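What the Gripper Saw: Learning to Tidy a Room from Hand-Held Demonstrations
Project report, robotics elective
Obed Abubakari (with Bhupendra Sandhu and Jonatan Nyberg)
September 4, 2024
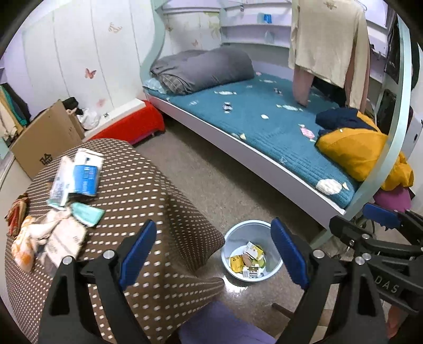
I should start by saying that I picked this project for the wrong reason. I wanted to drive a robot arm. What I got was a pair of hand-held grippers with a camera on them and a whole July of picking up other people's laundry, and I ended up liking that a lot more than I expected.

The question our group settled on was pretty narrow. If you teach a policy to tidy up using only demonstrations recorded by hand, does it matter whether the rooms you record in are messy in different ways? Our advisor, Detlef Oltmanns, had a hunch that we'd get more out of changing the clutter than out of changing the room. Bhupendra thought it was the other way around. I had no opinion, so I got to do the writing.

How we collected the data

We recorded in six homes in Prestport, always in bedrooms people really live in. I'd tried a staged room first, in the lab, with clothes I'd brought from home, and it was awful! Everything I put down looked like I had put it down. Real bedrooms have patterned bedspreads and stickers on the walls and wrappers on the table, and a jacket bunched up at the end of the bed has folds I could never have come up with on purpose.

Each demonstration was one small job: pick up a wrapper and drop it in the bin, move a garment from the bed to a pile, that kind of thing. You hold one gripper in each hand and try to do it the way you'd want the robot to do it. That means slowly, and with the fingertips in view when they close. I was bad at this for the first couple of days. I kept grabbing things from the side with my wrist turned, which feels natural and gives you footage where you can't see what you're holding.

We ended up with 2275 demonstrations after cleaning. Cleaning took forever, by the way. Jonatan wrote a script that threw out clips where the tracking jumped, and it caught most of them, but we still went through the rest by eye. Reflections off shiny floors were one of the main troublemakers, along with plain walls that gave the tracker nothing to hold on to. Wall decals turned out to be a gift. I never thought I'd be so happy to see a butterfly sticker.

What we compared

We trained the same model twice, on sets of 500 demonstrations each. Set A came from all of the homes, but with the mess left pretty much as we found it. Set B came from just two homes, and there we reshuffled the clutter between takes — clothes moved, bin moved, packages swapped around. Then we ran both models on the arm in the Sesteck lab, in a mock bedroom neither of them had been trained on, with 90 trials per model.

I want to be clear that this isn't a perfectly fair comparison. The two sets differ in more than one way at once. The reshuffled clutter was reshuffled by us, so it has our habits in it (I apparently always put the bin on the left). Darius Rimkutė pointed this out at our midterm review and he was right.

Results

On the wrapper-to-bin task, Set B did better. It finished 67 of its trials and Set A finished 58. On moving clothes we only scored the clips by hand as good, okay or bad, and the two came out so close that I wouldn't bet on either. So Detlef gets half a point, and Bhupendra says she's keeping the other half.

The failures were more interesting to me than the scores. Set A's model mostly found the right object and then closed too early. Set B's model was better about timing but sometimes went for a printed shape on the fabric, as if it could be lifted off. We think that's from having only two bedspreads in its training data. Once you've seen one candy print, you don't know it's a print, I guess? We didn't get a chance to test that properly.

Soft stuff was hard for both. A crumpled plastic bag doesn't keep its shape from one second to the next, and both models would let go a little as soon as it changed.

What I'd do differently

Mix the two recipes, first of all. All of the homes, with the clutter reshuffled in each one, and a written list of bin positions so I can't keep putting it in the same spot. I'd also label the clips the same day we record them. We waited until the end, and by then I couldn't remember which takes I'd meant as practice.

Bhupendra is carrying on with the clothing task this fall and has all the raw clips. Our notes on grip timing and the cleaning script are in the group folder under Farell, which is what Jonatan named the project before we had a title.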